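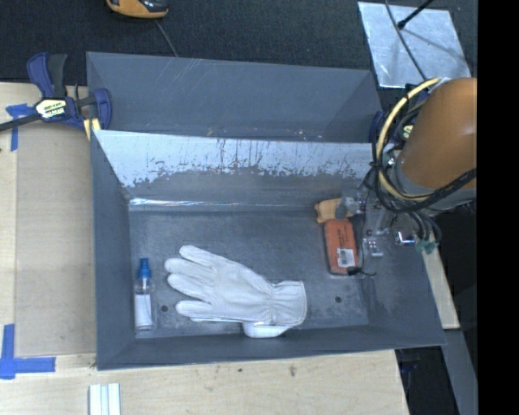 I help at the Salska robotics club two evenings a month, and I still don't believe the number on the poster. It says 193 picks out of 200, for an arm that takes things from one half of a bin and drops them in the other. Fine, but which things? A box-shaped packet is easy. A work glove lying with its fingers spread is a different job, and Tyyne Nurmi's log doesn't split them up.

I asked for the glove figures on their own. Venla Hirvonen found 18 tries, all from June. I'd want a lot more before the Kauppinen contest.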